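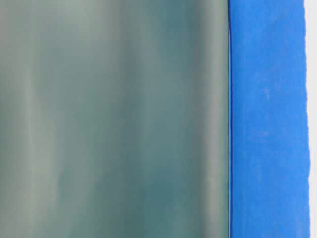 The Second Half

The keeper had been out 11 weeks with a bad wrist. Dundmont put him on the bench against Sellov and told him he would not be needed.

He was needed in the 13th minute. He pulled on his gloves and jogged out. The board by the gate gave the crowd as 2,005.

Sellov shot low and he got down to it with the wrong hand. It hurt. He threw the ball out to the left back and told him to move up.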